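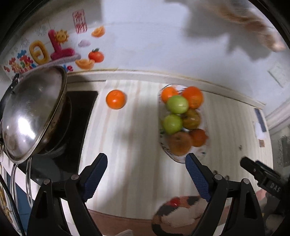

Oranges, apples and a persimmon on a glass plate.

Reading time: 2 minutes

Puva cleansing brush: my thoughts after 13 weeks

I have the sort of skin that sulks. Dry across the cheeks, oily down the nose, and a chin that still thinks it is fifteen, bless it. So when my sister-in-law gave me the Puva brush for my birthday I thanked her very nicely and put it in a drawer, where it stayed until May, when I ran out of excuses (and out of flannels, if I'm truthful).

It's a round silicone brush with a handle, and it hums. You get two speeds. The quicker one is far too much for me and made my cheeks feel hot and tight for the rest of the evening, so please start on the slow one, even if you think your face is made of leather! I use it every third night with a plain cream cleanser from Clernudell, a blob the size of a hazelnut, and I keep well away from the eyes.

The first fortnight I wasn't impressed at all. I had a little crop of spots along the jaw and very nearly gave up, but I dropped from every night to every third and they calmed down. After that my nose felt smoother, my foundation stopped clinging to the dry bits, and I found I needed less moisturiser. It has done nothing for the brown mark on my temple or the lines round my mouth, and I don't suppose a brush ever could. If you've got eczema or rosacea, or you've had a peel lately, do ask your pharmacist or doctor before you buy one.
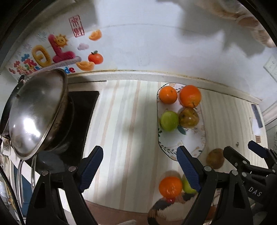

Charging, cleaning and the price

The battery is lovely. The leaflet promises 200 uses per charge and I haven't had to plug it in again yet, so I'll have to take their word for it. The cable is silly and short, though, and mine only reaches if the brush sits on top of the bread bin. Rinse it well under the tap afterwards and stand it up to dry, and give it a proper wash with soap once a week, paying attention to the groove where the head meets the handle, where cleanser likes to gather.

I've since tried a friend's Sönmez, which has real bristles and costs nearly twice as much, and I found it scratchy. She adores hers, so there we are. I'd give the Puva four stars out of five, with the missing one for that cable, and I'll be buying another for my mum at Christmas.

Contact us | © Plembridge Beauty Notes | Back to top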